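Project updates / Grant reporting
December, Njoroge Muli

Progress since last report, mostly the open day at Dirumard as that ate most of the month. Sorry for brevity, budget sheet follows separately.

Open day. 7 firms came, 2 more than we had signed up. Duneletti sent their production people, Fonseca sent an apprentice group with their tutor. Ran the machine tending cell in simulation on the big screen, then questions. Talk overran, coffee went cold, no complaints recieved. 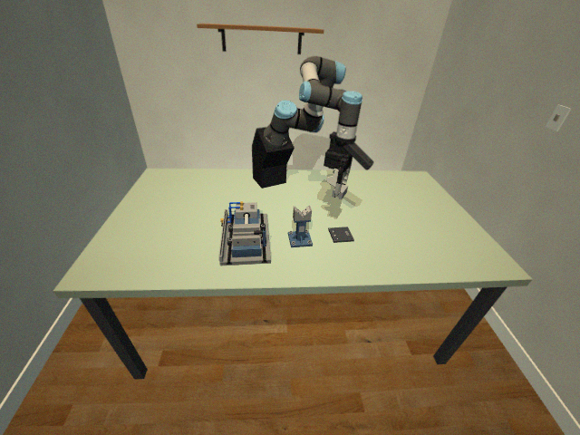

Simulated cell as shown on the day: arm, vise, V-block holder and flat plate on the bench.

Most questions were on fixtures. Can the V-block take their own bar sizes, who sets up the vise, how long to swap a job over. Duneletti want a follow-up at their site, we said yes in principle. Fonseca asked for the model files, need your view on licensing before we we send anything.

Spend on the day 1,175 pounds, catering and screen hire, within the line agreed. Feedback forms: 5 back so far, chasing the rest.

Still open: Sukitis quote for the real fixtures. Not in yet. Will ring them again.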